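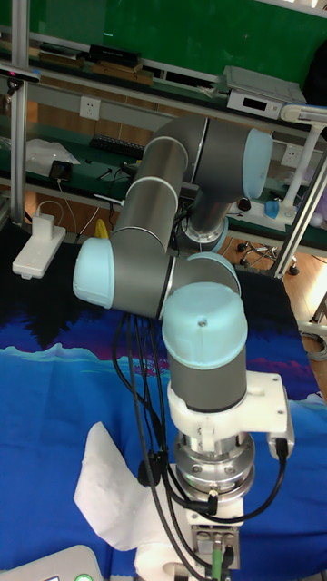 Notes for the Saturday talk, Multdale Library, back meeting room
Topic: keeping a shared seed collection going

Start on time even if the door is still busy. Thank Marjan Sadeghi for the table of envelopes. Say where the restrooms are.

Opening. The Multdale seed library has 522 packets in the drawers right now. Most came from people's own yards. When Bienvenido Ignacio and I took over the drawers in April, a lot of them had a name on the front and nothing else. "Good beans" was one. Pause there, people usually have a story of their own.

What to write on a packet. Plant, variety if you know it, year saved, town. If you don't know the variety, leave it blank. Guesses get copied from packet to packet and after a few seasons they look like facts.

Drying. Beans and peas can stay on the plant until the pods rattle. Tomatoes need a few days in a jar with some water, then rinse and spread on a plate. Don't use paper towels - the seeds stick and you end up planting the towel. (I still do it with lettuce by mistake.)

Crossing. Keep this short, it took up half the session last time. Squash cross easily within the same species. Tomatoes mostly don't. If somebody asks about corn, tell them to come see me afterward.

Germination test. Pass the plate around now. Damp towel, ten seeds, plastic bag, top of the fridge. Count after a week or so for most vegetables. Peppers and parsley are slower. Under half, sow thick or replace the packet.

The Abella pole bean. We lent out 39 packets and got 2 back. Not a scolding, just say it plainly. Two reasons came up when Marjan called around: people ate them all, or they forgot which row was which. Suggest tying yarn on the plants you mean to save before you pick anything.

Storage. Cool, dark, dry. A jar with a tight lid in a closet is fine. Skip the garage.

Questions, ten minutes. Then drawers open. Remind everyone to sign the borrowing sheet, and that onion seed older than 2 years goes in the box by the window.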